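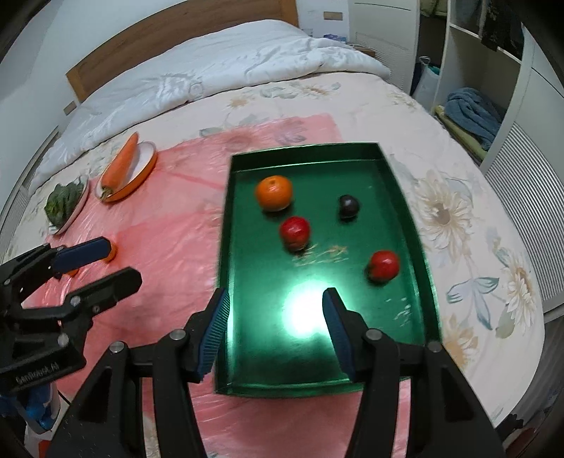
The green tray on bed duty, with plates of carrot and greens off to the left.

I bought this tray for serving drinks on the porch, and it has spent most of its life so far on a bed. It's a plain green metal rectangle from Correia, sold as the Nirkness, and I paid 143 for it in August at the shop in Prarkthorpe after picking it up and putting it down for so long that the woman at the register asked if I needed help. I love it! I'm going to try to be fair to it anyway.

First impressions

The color is what got me. It's a strong glossy green that makes any fruit you put on it look better than it did in the bag. An orange looks terrific on it. A dark plum looks even better, and I don't even like plums that much. We use it for sorting and arranging fruit before it goes into bowls, which is a job I used to do straight on the kitchen counter, where everything rolled behind the toaster.

It's lighter than I expected and doesn't wobble on a hard table. On a mattress it's a little less sure of itself (what isn't), but the fruit stays inside, and you can carry the whole thing from one room to the next without much drama. I've had a full load of oranges on it and only felt it flex a bit in the middle.

The shine, and the scratches

The surface is very reflective. Near a window or under a bright lamp you get a hot white spot on it, and if you like photographing your food you'll be turning the tray this way and that. It doesn't bother me day to day.

The scratches bother me more. Mine picked up light scuff marks sooner than I'd like, and they show as pale streaks on the green. My friend Aurora Calado has the same tray in cream and says hers hides marks much better, so if you're fussy, think about that before you pick the green. I wipe mine with a soft cloth and warm water and leave the scrubby side of the sponge alone, and it hasn't gotten much worse since.

What I put under it

I won't set food on a quilt without something in between, so down goes a big sheet of pink plastic. It's the Susus one, it came on a roll, and it cost 11. It crinkles, it slides a little, and it never lies completely flat on bedding — you get folds and humps, and a small apple will find the lowest one. But it's big enough to cover the middle of the bed, it wipes clean in seconds, and I'm cheerful every time I see that pink next to the green. On the kitchen table it behaves much better.

If you want one thing that does both jobs, a padded mat would be smarter. I looked at a nice one for 80 and couldn't talk myself into it.

With and without the tray

I've tried laying fruit right on the plastic, and for a few pieces it's fine. Oranges, apples, whatever's around, with a plate for anything long or leafy. Once there's more than a handful I want those raised sides back. Carrots are a separate problem: a really big one will hang over the rim of an oval plate, and I'd sooner give it a plate of its own than have it take up half the tray. 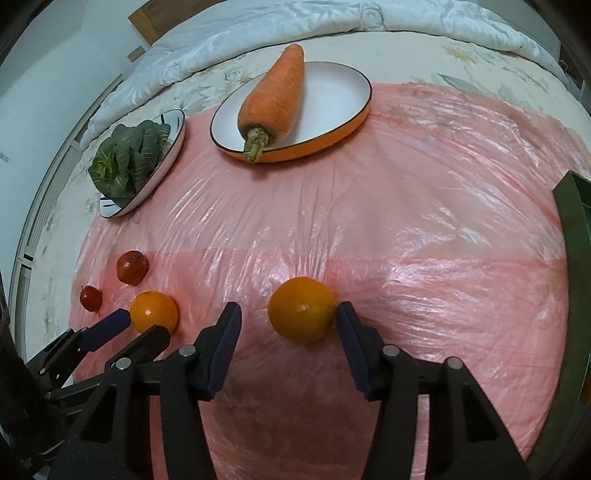
Would I buy it again?

Yes, and in green, scratches and all. I'd like a matte version, and I'd like Correia to sell a smaller one for the nightstand. Albertina Baptista at the Prarkthorpe shop told me the smaller size gets asked for a lot, so I'm hoping. Four and a half stars from me, with the half star off for the scuffs.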